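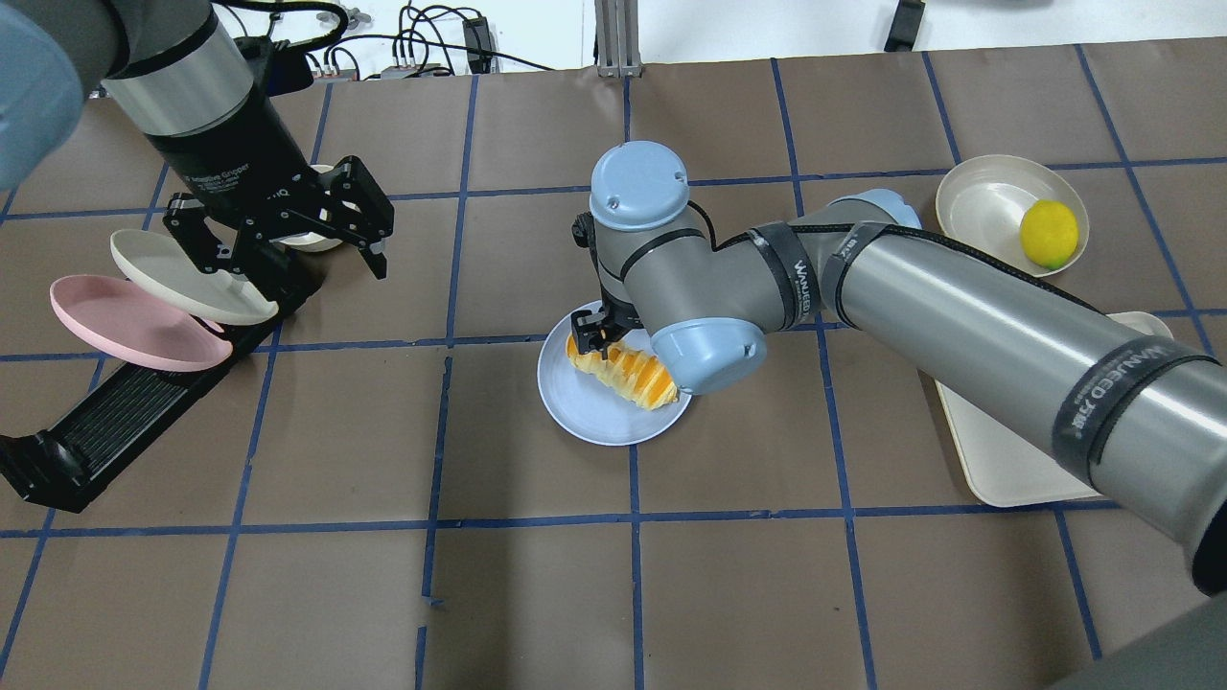 4. The Breakfast Table and Its Things

4.1 Choosing a meal

We spent a good deal of the first month simply talking about meals, and we enjoyed it more than we probably should have. Dinner was tempting, with its knives and forks and the long history of rules that goes with them, but people who lay a table for dinner tend to remember those rules and try to follow them, and what we wanted to look at was the ordinary, half-awake business of putting food where one likes it. Breakfast suited us much better. Hardly anyone in Godovville seems to have been taught where a roll should go, or which way it ought to point, and yet nearly everyone we spoke with had an opinion once they had a plate in front of them.

The meal also had to be small. A full breakfast brings in cups, glasses, butter, jam, a napkin and very likely a newspaper, and our early tries with all of these left us with tables that were lovely to look at and terribly hard to compare. In the end we kept to a main dish and a side dish, the main dish being a plate with something baked on it and the side dish a bowl with fruit. We were sorry to lose the jam, which was the most talked-about item in the early sessions (there is a whole page on it in our notes), but it was forever being moved to make room for something else, and we could never settle on a moment at which to call it placed.

4.2 The marked tabletop

The table is a plain brown one with a matte surface, which we preferred to the glossy white top we started with, because pale dishes show up so clearly against it. Thin blue tape divides it into large cells, more or less rectangular. We thought long and hard about whether the lines would change what people did, and of course they do, a little. Some people treat a line the way they would treat the edge of a placemat and set a plate neatly beside it. Others put the plate down wherever their hands happen to be and never seem to notice the tape at all. Both habits interested us, so the lines stayed, and we come back to them in Section 5.

Tape on a table that gets wiped down wears out faster than one would think. Short breaks open up along a line, and now and then a bit of it frays and sticks out to the side, as it does on the vertical line to the left of center in Figure 2. We did not replace a line for a small gap, only when a missing stretch left us unsure which cell a dish was standing in. Readers planning something similar may like to know that painted lines were suggested to us early on, and that we turned the idea down for the sake of the table, of which we had grown fond.

Figure 2. The marked tabletop with a main dish and a side dish. The pastry or roll lies on the diagonal across the plate at the center; the bowl, with a yellow, lemon-like item toward its right side, stands to the upper right.

4.3 The plate and what goes on it

Both dishes are round, and that was a choice we made slowly. A square plate has corners, and corners invite people to line things up with them, so that we would have been learning about the plate when we meant to learn about the food. A round plate gives no such hint. The one in Figure 2 is a pale lavender white with a low raised rim, deep enough to keep crumbs at home but too shallow to push a pastry toward the middle. We tried a deeper plate from Maken for a while and found that whatever we put on it slid down and settled in nearly the same spot, whoever had set it there.

For the baked item we wanted a shape that was clearly longer than it was wide, so that its direction could be read at a glance. Round buns were pleasant company but told us nothing on this point. A long pastry with ridges is far better. In Figure 2 the browned, orange-toned ridges and the paler cream-colored parts between them make it easy to follow the piece from end to end, and it can be seen to run from upper left to lower right. We record direction simply as upright, crosswise or diagonal, and for a diagonal we add which way it leans. Finer measures were tried and given up. Two people reading the same table with a protractor could disagree over a curved pastry for longer than it would have taken to eat one.

4.4 The bowl

The bowl has a humbler part to play, and we came to be rather protective of it. People who were asked about a finished table spoke warmly of the plate and hardly ever brought up the bowl, though they had often taken some trouble over it. An off-white bowl and a bright yellow fruit shape make a cheerful pair, and the yellow is easy to find even when part of the table is hidden from view. We note the cell the bowl stands in, and separately the side of the bowl toward which the fruit lies. The second note was added on a whim. We kept it once we saw how often the fruit rested well off to one side, and we would now be sorry to be without it.

4.5 What was written down

Each finished table was entered on a single card. We had 500 cards printed at the Ersoy shop before the sessions began and used 342 of them, the rest having gone to practice, spoiled entries and a certain amount of grocery planning. A card has room for the cell of the plate, the cell of the bowl, the direction of the baked item and the side of the bowl holding the fruit. There is also a wide blank space at the bottom for remarks. When a dish stood across a line, we wrote down the cell that held its middle, and when even that was in doubt, we wrote down both cells and left it there.

The cards were copied into the Arnumo table archive in August, remarks included. We had meant to leave the remarks out, thinking of them as notes to ourselves, but on reading them through we found that they held much of what we had liked best about the work: that a roll had been turned several times before it was left alone, or that a bowl had been nudged back a little after everything else was done. These remarks are not used in the counts that follow, but we quote from them freely in Section 5, where the placing of the bowl in relation to the plate is taken up first.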